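Course handout 6: Visit to the Kubiak Building, Indberg Technical College
Module: Introduction to Automated Handling
Issued July 9, 2026

# The sorting table: notes for students attending the visit

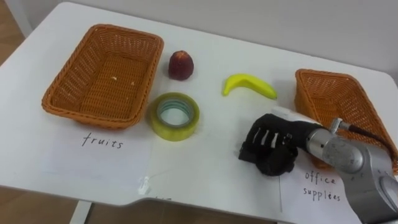 *Figure 1. The sorting table, with baskets labelled "fruits" and "office supplies".*

## 1. Purpose of the handout

These notes support the visit to the Kubiak Building and the written report that follows it. They should be read before the visit and brought along on the day. Students who took part in the March visit as part of another module may attend again, but must submit a fresh report.

The visit lasts one afternoon and consists of a short talk, a demonstration at the sorting table, and a period for questions. The talk is given by Wanda Kaczorowski, who leads the handling laboratory and who also marks the report. Her slides are not distributed, and students are advised to take their own notes.

## 2. The task

The task shown at the table is a simple one to state. A number of loose objects lie between two baskets. Each basket has a handwritten paper label in front of it. The robot is to place every object in the basket to which it belongs.

In the arrangement of Figure 1 the objects are a dark red fruit, a banana and a roll of clear tape. Any adult would sort them without pause. For the robot, the same work has to be divided into several separate problems, and most of the talk is concerned with how this division is made.

**Reading the labels.** The words are written by hand on plain paper. The system must find the writing, read it, and connect each sheet with the correct basket. In the laboratory the labels may be exchanged between one run and the next, so that "fruits" may stand on either side. A program that has simply stored "fruit goes left" will then fail, and students should consider why that failure is useful to the person testing it.

**Recognising the objects.** It is not enough to detect that something lies on the table. The system must decide what kind of thing it is, and whether that kind falls under one label or the other. The link between a roll of tape and the words "office supplies" is one of meaning. Nothing in the shape or colour of the roll supplies it.

**Choosing an order.** The order of picking is left open. Some orders are safer than others: an object standing close to a basket may be knocked by the hand on its way to something else.

**Grasping.** The three objects require three different approaches. This is treated in Section 3.

**Placing and releasing.** The object must be carried over the rim of the basket and let go at a suitable height. Release is often neglected in student reports, and marks have been lost on this point in earlier years.

## 3. Notes on grasping

The hand used at the table has articulated fingers and is mounted on a jointed metal arm. A hand of this type can close in more than one way, and the controller has to select a suitable closure for each object.

A rounded fruit can be approached from almost any side. The main risk is that it rolls when first touched. If one finger arrives before the others, the fruit moves away and the planned grasp no longer fits. The usual remedy is to bring the fingers in together and slowly over the last part of the movement.

A banana is long and curved and lies low on the table. The hand must be turned so that the fingers close across the narrow width. An attempt to close along the length will normally fail, and may push the object towards the table edge.

A roll of tape lying on its side with the opening upwards offers two choices. The fingers may close on the outer wall, or one finger may enter the opening and press against the others from within. The first needs a wide hand opening – the second needs better aim. Students should form a view as to which is preferable for the hand they see, and defend it in the report.

In all three cases the fingertips come very near the table surface. An error of a few millimetres downward means contact with the table. The laboratory's controller limits the downward force and stops the arm if the limit is passed. A stop of this kind is counted as a failed attempt, although no damage results.

## 4. How the laboratory records its work

The sorting software, known within the laboratory as Tarum, was first written for a parcel depot at Comorthorpe and later adapted for table work. Every attempt to pick up an object is entered in a log together with its outcome.

The current series was planned at 3,000 attempts. Of these, 2,923 ended with the object in the correct basket. The remaining attempts are sorted by cause into 7 groups, and the list of groups will be given out at the visit. Students should copy it in full, as it is needed for question (c) in Section 6.

Two remarks on these figures are required reading.

First, a high rate of success on a small set of objects says little about objects outside that set. The laboratory holds back 300 attempts in each series for items which the system has not met before, and these are reported separately.

Second, the log records where an object ended up. It does not record how it got there. An object dropped by accident into the right basket is entered as a success. Dr Kaczorowski has argued in the department for a second column in the log to cover this case, and students may wish to ask her about it.

## 5. Conduct during the demonstration

1. Remain behind the marked line while the arm is powered. The line is on the floor on the visitors' side.
2. Do not place anything on the table unless invited to do so by laboratory staff.
3. Bags and coats are to be left in the lobby.
4. Photography is permitted. Flash is not, as it disturbs the vision system.
5. The demonstration may be stopped at any time by any person present by calling out "stop". No reason need be given.

During the second part of the demonstration the group will be asked to propose one extra object. Suitable proposals are small, light and unbreakable. Objects which could reasonably go in either basket, or in neither, are of particular interest. An orange-shaped stapler was proposed in March and led to a long discussion, which is summarised in the module folder. Liquids, glass and personal telephones will be refused.

## 6. The report

The report should answer the following, in continuous prose and in the order given.

(a) Describe the sorting task as a series of stages. For each stage, state what information the system needs and where that information comes from.

(b) Select one object used at the visit and explain how you would have the hand approach it, close on it and release it. A sketch may be included.

(c) Choose two of the causes of failure given out at the visit. For each, say whether a person doing the same work might fail in the same way.

(d) Suppose that a third basket were added with a blank label. Set out what the system ought to do with an object that fits neither of the other two, and who should decide.

Students often write at length on (a) and leave little room for (d). The four parts carry equal marks.

## 7. Terms used in the talk

*Attempt* – one movement of the hand towards an object with the intention of lifting it, whether or not the object is lifted.

*Closure* – the pattern in which the fingers come together.

*Held-out object* – an object kept back from the system until testing.

*Run* – the clearing of one full table, from the first attempt until no objects remain outside the baskets or the operator ends the work.

*Reset* – the return of the objects to the table between runs. At present this is done by hand, and the positions are varied each time.

## 8. Arrangements

The group will assemble in the lobby of the Kubiak Building, at the entrance facing the bicycle sheds. The side door is kept locked. Step-free access is available by the lift next to the porter's desk, and students who need a seat during the demonstration should inform the module office beforehand so that one can be put out.

Those unable to attend may complete the report from the recorded talk and the log extract, both of which will be placed in the module folder after the visit. In that case part (b) is to be answered for the roll of tape.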